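Kenholm firm changes how team leads hand out shifts and praise

Mikkelsen, the packaging supplier on the north side of Kenholm, has changed the way its team leads are chosen and reviewed. The new rules took effect in February and cover all 685 people on the payroll, including the night crew and the drivers.

Under the old setup, a department manager picked a lead and that person usually kept the job until they left. Leads now serve for 14 months at a time. Before a second term, the people who work under them fill out a short form on how shifts, overtime and time off were handed out. The form has no space for a name.

The company brought in Grokow, a training outfit that works mostly with mid-size employers, to write the form and run the first classes. Kári Brynjólfsdóttir led those classes and has stayed on through the spring to sit in on team meetings.

The change grew out of a staff survey last fall. Of the 720 forms sent out, which included temporary workers, 179 came back with written comments, and the most common complaint was favoritism in weekend scheduling. Pay came second. Several people wrote that they had stopped asking for Sunday off because the same few coworkers always got it. 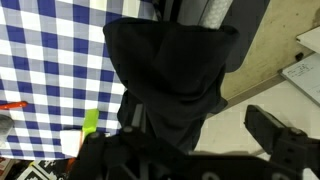

What happens to a lead who gets poor marks from the team? The lead meets with the department manager within two weeks and agrees on one or two things to change, and the team is asked again after three months. If the second round is no better, the lead goes back to a regular position at the same base pay but without the lead bonus.

Managers can still remove a lead sooner for safety reasons or for breaking company policy. That part of the handbook was left alone.

The classes run four mornings and start at 7:30. The first covers scheduling and is mostly practical. Leads bring their last two months of rosters and go through them line by line with someone from another department. The second is on giving feedback, the third on handling disputes between coworkers, and the last on what to do when a friend is on your team. Brynjólfsdóttir said the last session ran long in every group – most leads were promoted from the crews they now supervise, and many still share rides with the same people.

She asks each lead to write down a decision they would make differently today and to talk it over with the person it affected. One lead in shipping told a coworker that he had passed her over for forklift training two years ago and had never given her a reason. She is now signed up for the next round.

Rosters are also posted earlier. Teams used to see them on Thursday for the following week, and they now go up two weeks ahead in Rokix, the scheduling program the company already used for holidays. Swaps are allowed up to the day before if both people agree, and the lead has to write a short reason when turning one down.

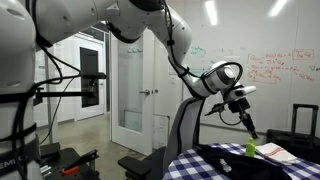 Brynjólfsdóttir was asked whether fairness can be taught in four mornings, and replied that she doubts it, but that habits can be. A lead who has to write down why a swap was refused will think about it a little longer, she said, and the person who asked will at least get an answer. She added that some of the best leads she has met were strict, and that their teams put up with it because the rules were the same for everyone.

The reaction on the floor has been mixed. Some longtime leads dislike the fixed term and say it takes a year just to learn the job. Others asked for more classes, mainly on disputes. Two leads stepped down before the rules took effect – both remain with the company.

Mikkelsen plans to repeat the staff survey in the fall and will post the results in the break rooms. The office staff will move to the same system after that, with a shorter form and no roster class.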